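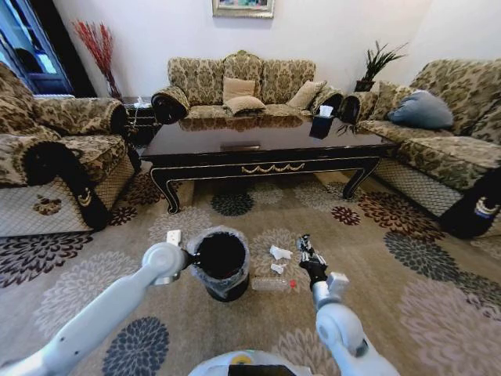
Figure 3. Lined trash bin on the living room carpet.

4.2 Where household waste is set down

The diary study covered 38 homes in the Drenoswood district, each followed through September. Participants wrote down every item they threw away, the room they were in at the time, and the container they used. After removal of duplicate lines and entries with no room given, 2,679 entries remained for analysis.

Kitchens produced the largest share of entries, as earlier work on apartment households has found. The living room came second and was the room where sorting was weakest. Paper, snack wrappers and small cartons were usually placed in the same container, even in homes that kept separate recycling in the kitchen. Sundqvist and Quezada saw the same pattern in their pilot interviews and named it "nearest bin" disposal. We keep the term.
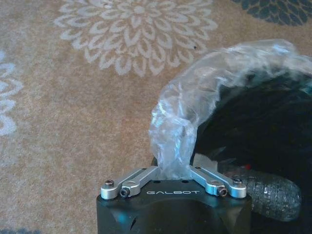
Distance explains only part of this. In 15 of the homes the recycling container was in the next room with no door between, and mixed disposal in the living room was still common. Several participants said they did not think of living room waste as recyclable at all. One wrote that paper "turns into trash" once it has been lying next to food. Others said that sorting was a job for when the bag was taken out, but their diaries rarely show a second sorting step.

Liners also mattered. Homes that lined the living room bin emptied it less often than homes that did not, and they were more likely to tie the bag and carry it out whole. Unlined bins were tipped into a kitchen container, and in some diaries items were picked out for recycling at that point.

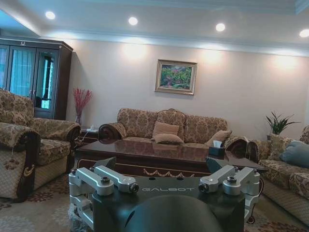 Figure 4. Living room with a long, dark brown wooden coffee table.

The coffee table was named often in the diaries as a holding place. Mail, cups and wrappers stayed there until the evening, then were cleared in one trip. Janevski coded these trips separately, and 2 homes were left out of this step after their entries gave no times of day. Items cleared in a single trip were sorted less often than items thrown away one at a time. Section 4.3 compares the evening trips by household size.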